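Gravcombe Community Sewing Room
Progress report to the Dullis Fund, second half of the grant
6/27/21

Hello all, and thank you for being so patient with the date of this one. I know the form asks for two sides of A4 and I've gone over again, but the last report came back with a note saying you'd liked the detail, so you only have yourselves to blame!

I'll start with the money, as that's what I'd want to read first. You gave us £2,376 and we have spent all but £965 of it. The biggest chunk went on getting the old machines serviced, which cost more than I'd put in the budget. I had guessed at a flat price per machine and the repair shop charges by the hour, and two of the older ones needed new motor belts and a good deal of scraping out. (The lint that came out of the green one would have stuffed a cushion.) After that it was thread, needles, interfacing, a second ironing board and the rent up to the end of June. I've moved a bit from the "publicity" line to the "materials" line. Your guidance says I can do that without asking if it's under a tenth of the total, and it is, but I'm mentioning it anyway.

What's left is set aside for the autumn: rent mostly, plus a cutting table at a proper height. We've been cutting out on ordinary tables and my back is not the only one complaining. I've had one quote from Wunderlich, the shopfitters on the ring road, who have a secondhand counter they'd let us have if we can collect it. I would like to see it before I say yes. It's long, and our door is not wide.

Now the sessions. We promised you a weekly mending evening and a beginners' course, and we've run both, though neither one quite as written. The mending evening couldn't open in January, for reasons you'll all remember, so we did doorstep mending instead. People left a bag with a note pinned to it, and I or Lurdes Correia took it home and brought it back done. It was never in the plan and I was worried it would turn us into a free repair service, which is the opposite of what we told you we were for. In the end I put a little card in with each returned item showing how the repair was done, with a drawing. My drawings are dreadful. But several people came along once we opened the doors and said they'd had a go from the card, so I'm going to keep doing them.

The beginners' course started in late spring with 14 places, all taken. We kept the tables well apart and had the windows open, so everyone sewed in their coats for the first few weeks — it does nothing for your seams, I can tell you. We began with a straight line on paper with no thread in, then a drawstring bag, then an apron, and we're now on zips. Zips were meant to be week five. They've become week eight, and I'd plan it that way from the start another time. I had forgotten how long it takes to learn to thread a machine when you're nervous of it. One lady unthreaded hers on purpose at the end of every class so that she'd have to do it again the next week, and I've now stolen that idea for everyone.

We lost a few people along the way. Shift work did for one, a new baby for another, and one gentleman told me kindly that he'd only wanted to learn to turn up trousers and now he could. I don't count him as a drop-out, though I wasn't sure which box to put him in on your form, so I've left that row blank and would be glad of some advice.

Fabric has been the easy part. I put up one notice asking for spare cloth and we had more curtains than I knew what to do with. The thin cottons go to the beginners, the heavy stuff gets made into bags, and anything with a smell goes back in the car. What we never get given is plain black, and it's what everybody wants for patching work trousers, so that's one thing we do pay for. Onolov, who sell roll ends by post, have been good about sending small amounts and not charging the earth for delivery.

Black is a pig to learn on, mind. You can't see your stitches, you can't see where you've chalked unless the chalk's fresh, and when you go wrong you can't find the thread to unpick it. I've started giving beginners white thread for practising on dark cloth and only letting them change over when the line is straight.

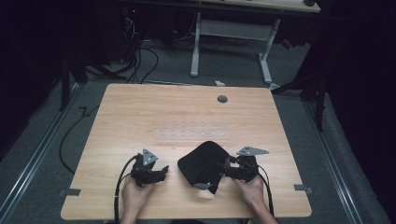
Progress Report No. 2, page 4

On to what hasn't worked. The evening for teenagers didn't take off. I had two come to the first and none to the second, and I think the fault was mine for putting it straight after school when they were hungry. I'd like to try again in July as a one-off, with toast, and make something in a single sitting so nobody has to commit to a term. If that falls flat as well I'll stop flogging it and ask you whether the sum can go towards a second beginners' course, where I already have a waiting list.

The button tin library was my other bright idea. You were meant to take a button and leave a button. We are down to the brown ones.

On the brighter side, Lurdes has agreed to lead the next course with me sitting in, and then one without me at all. She was a better sewer than me to begin with and only lacked the nerve to stand up at the front. This matters for the bit in your letter about what happens when the grant ends, as up to now the answer would have been "it depends on whether I've got a cold". We've also begun asking for a small sum per session from those who can manage it, in a jar by the kettle with no one watching. It covers the tea and the thread. It won't cover the rent, and I don't want to pretend to you that it will, so I'll be applying elsewhere over the summer and may ask if I can use you as a reference.

Things I'd like a yes or no on, please, when you've had a chance to read this: whether the cutting table can be bought secondhand with only a handwritten receipt, whether the underspend can run past the end date by a few weeks, and whether you'd still like to come and visit. You'd be very welcome at a mending evening. Bring something with a hole in it.

The receipts are in the envelope, in date order apart from the needle ones, which I found later in my coat.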